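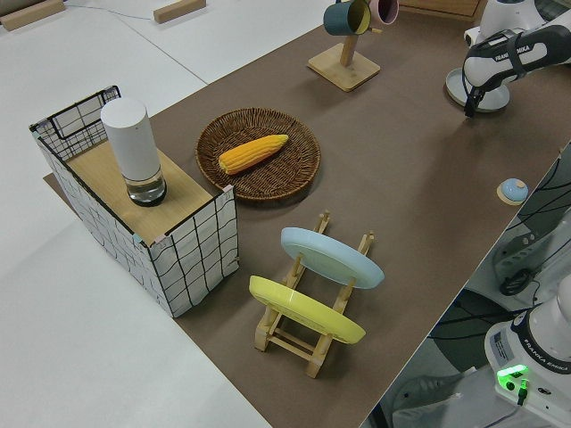

*Photo: Rianne Coppens, kitchen table, November*

Hello everyone,

Sorry to be so slow getting back to the list. My inbox was sitting at 364 unread this morning and I had to make a pot of tea before I could face it. Mirjam, your message was near the top and it was a pleasure to read, so I'm starting there.

> From: Mirjam Michiels
> To: the small kitchens list
>
> Dear all, we move into the unit on Eton Street before Christmas and I have exactly one bench to work with. I can keep a toaster oven or a dish rack on it, and I can't see how I'd manage both. Does anybody dry their dishes somewhere else? And what do you do with mugs when there's only the one cupboard? My partner wants to put up shelves but the landlord says no holes.
>
> Mirjam

First of all, congratulations on the unit! I lived a few doors from Eton Street years ago and the afternoon light along there is lovely, so you'll enjoy standing at that bench even if you can't fit anything on it.

Now, mugs. Please get yourself a mug tree. I held out for ages because my aunt had one and I thought of them as an aunt sort of thing, but a wooden one with a square base takes up less room than a side plate, and it needs no holes in anybody's wall. Choose mugs in colours you like, because you'll be looking at them all day. I'm very fond of a dark teal one with yellow inside. Mine came from Grabowska, the secondhand place behind the station, and the tree was $39 new, which I thought was a bit steep until I'd had it a week.
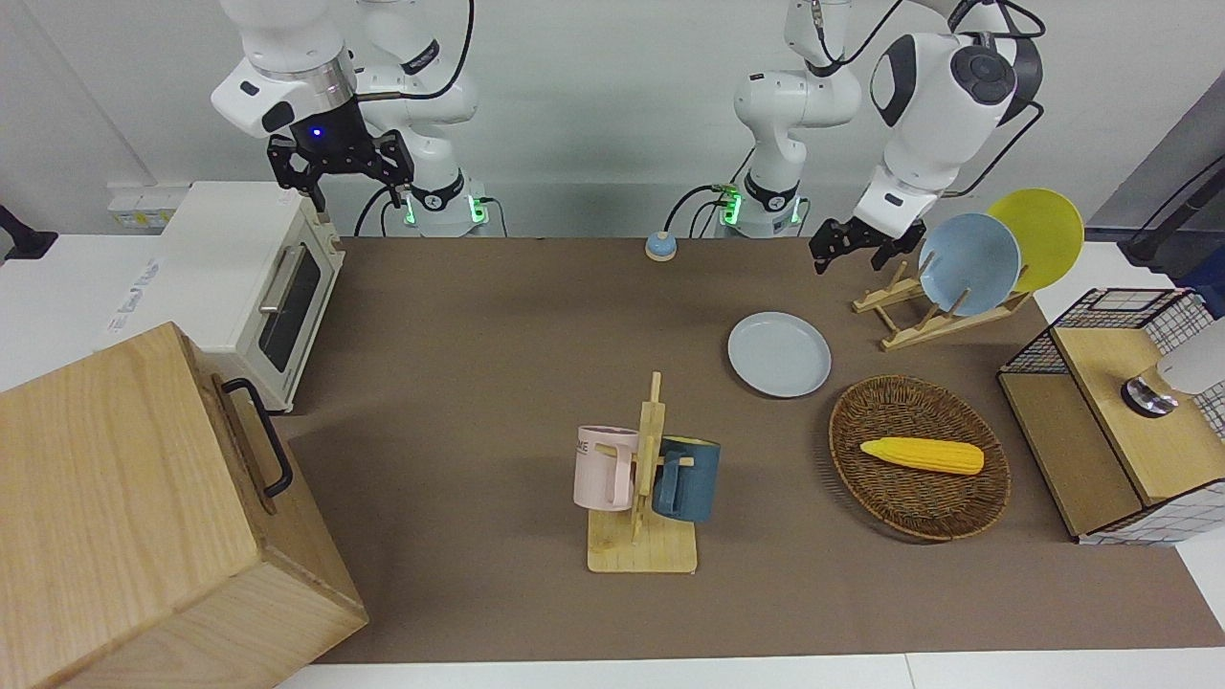
As for the toaster oven, I'd keep it, no question. We ran ours all last summer and hardly lit the big oven at all. Put it in a back corner and turn it so the door opens towards the middle of the bench, and check where your outlets are before you fall in love with a spot. A wall strip just behind, like the one here, saves having a cord trailing across where you chop. Do leave some space at the sides and over the top, whatever the maker's booklet asks for. Ours gets very warm and I once ruined a good bread bag by leaving it on there.

The rack is the harder question, and I think your answer is a small slatted one, the sort that holds plates standing up. Measure your biggest dinner plate first. Mine are 300 mm across and they were too wide for the first rack I bought, so back it went. If it's light enough to lift with one hand you can put it away once the plates are dry, and then the bench is yours again until supper.

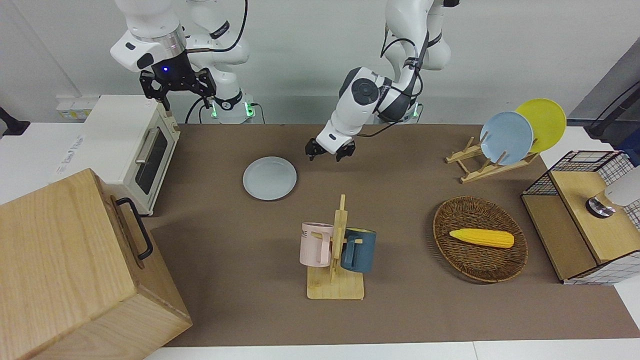

The other thing that has helped us is putting a big mat down over the whole working area. Plain brown, nothing fancy. It stops the rack from sliding, it hides crumbs until you're ready to deal with them, and you can carry it outside for a good shake. Measure before you buy, though! Our old bench was 606 mm deep and I'd ordered a mat cut to an even 600, and that silly little strip along the front bothered me until the day we moved.

Oh, and a shallow woven tray for whatever vegetables are waiting their turn. Corn at the moment, at our place.

Somebody asked last month about the Calanus bins and whether the lids fit the older size. I still haven't tried, but I'll have a go on the weekend and write back under that subject line.

Mirjam, do send us the length of your bench when you have it, and tell your partner there's plenty to be done without a drill.

Warmly,
Rianne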